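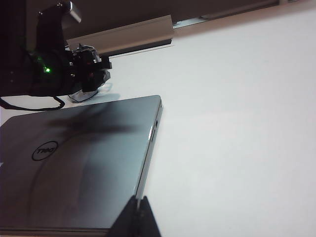 Folding is the wrong thing to get excited about, according to Pushpa Pandey. She told me this before I had my coat off. I'd come in all ready to ask about laundry (everybody's cousin has sent them a video of a machine folding a towel, mine sent me three) and she just shook her head. "A towel forgives you," she said. "Ask me about picking up something flat."

So I did. I'd had no idea flat was a problem! A closed laptop on a table, a dinner plate, a magazine – you and I slide a fingertip under the edge and never give it a thought. A gripper comes down with two stiff fingers and needs somewhere to put them. "You push from one side and the thing slides away," Pushpa said. "So you use the second arm to hold it still, and now you've got two arms that have to agree with each other."

Her project is called Praleo, and the goal is clearing up a desk or a kitchen table at the end of the day. Lids closed, cups to the sink, papers in a pile. I asked how long it takes. She laughed and said her best run at a ten-minute tidy was 53 minutes, and that was with the papers left out.

Dougal Dalgleish joined us halfway through, eating a sandwich. He spent years on the stockroom side at Sterner before he came over, and he's a lot gloomier about homes than he is about shops. "In a stockroom I can tell you what's on the shelf," he said. "We had 332 items and I knew the size of every box. Go in somebody's kitchen and there's a sock on the toaster."

Did the stockroom machines work, then? "On boxes, yes. On anything in a bag, I'd rather pay a teenager."

I wanted a date out of them, of course. When do I get one that does my dishes? Pushpa wouldn't give me a year. What she would say is that she'd trust a machine now to wipe a table, if the table was bare, and to carry one thing at a time from a place it knows to another place it knows. Glasses, no. She tried 142 pickups with drinking glasses last March and didn't want to tell me how many she swept up (I asked twice).

Dougal thinks the money will go to shops first and that homes will get whatever's left over. Pushpa thinks he's wrong, and they went at it for a good 17 minutes while I drank my tea. They're both back on plates next week.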